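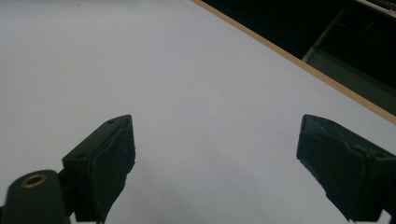
Samina Durrani rang before breakfast to say I should stop working on the Wenton chapter and go back to my grandmother's letters. She thinks the family history has got too long in the middle and too thin at the start. I told her I would think about it, and I did, most of the morning.

She has a point. The Wenton part is 55 pages and covers nine years when very little happened except the shop changing hands. The Drunside years get two pages, and that was where everyone was born.

Read letters until 1. There are 137 of them, mostly to her sister Ross (short for Rosamund). Grandma wrote small and went up the margins when she ran out of paper. Found the one about the flood, which I had put in the wrong year. The baby in it is my uncle, so it has to be the later spring. Changed that in the draft and in the family tree.

Soup for lunch. Walked to the post office and back – cold, but no wind.

In the afternoon I typed up four letters and gave up on a fifth. One word on the second line is either "married" or "moved" and it matters a good deal which. Will ask Samina to look at it.

Bed early. Start on Drunside tomorrow.

Last updated: September

2 comments

Hoker: My mother's letters go up the margins too. I say it's "moved."

Ross W.: Please don't cut the shop, I liked the shop.

This site uses cookies. By continuing to read you accept their use.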